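April, late, gone 11
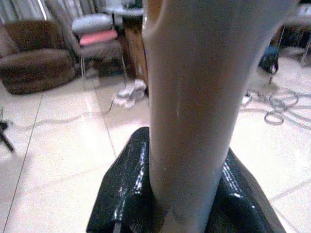 *Parvaneh Dehghan*

Too tired to write properly so this will be bits.

Front room. Finally made a start. The tiles came up well, all that pale cream, shows every crumb but when the light's on it you forgive it. Grout still grey. Is it meant to be grey? Mum says it was white once, Dad says never. Leaving it.

Brown armchair – staying. I know, I know. It weighs a ton and the fuzzy stuff holds on to every hair and biscuit but I sat in it at four with a tea and didn't get up till twenty to five. So it stays. Need to do the arms with the little brush. Hoover attachment useless, must have been for the old Rotich.

The chair with the pink seat, still can't decide. Like the pink. Don't like the grey back with it, looks like two chairs that met by accident. Thin legs too, worried about the tiles. Felt pads!! Put on list. Carken had a pack of 13 last time, who needs 13, what chair has 13 legs.

White table – wants to go nearer the wall I think, or turned. Measured it and wrote the number on my hand and then washed up. So that's tomorow again.

Tall brown cabinet, or box, whatever we're calling it. Rang the Daltia place about shifting it and the man said 600 to take that and the bed from upstairs to Starkham. 600! Said I'd ring back. Will not be ringing back. Samovar things could go in it if it stays, and the big tablecloths. Or sell it. Dad said someone offered him 1,000 for it years ago and he's been cross about saying no ever since, so now he won't hear of less and it'll be here till we're all dead.

Curtains. Light grey, fine, boring, they hang nicely. Want washing before summer. Not doing it this week, the rail frightens me.

Did not do: skirting, bag of cables, the letter to the council, phone Auntie. Must phone Auntie. She'll have heard about the armchair by now and she wanted it gone more than anyone.

Back hurts. Ate toast over the sink at nine so as not to drop crumbs on my floor, then droped them on it anyway walking through.

List for morning – felt pads, bin bags, little brush (under stairs?), measure table AGAIN and write it on paper.

Bed.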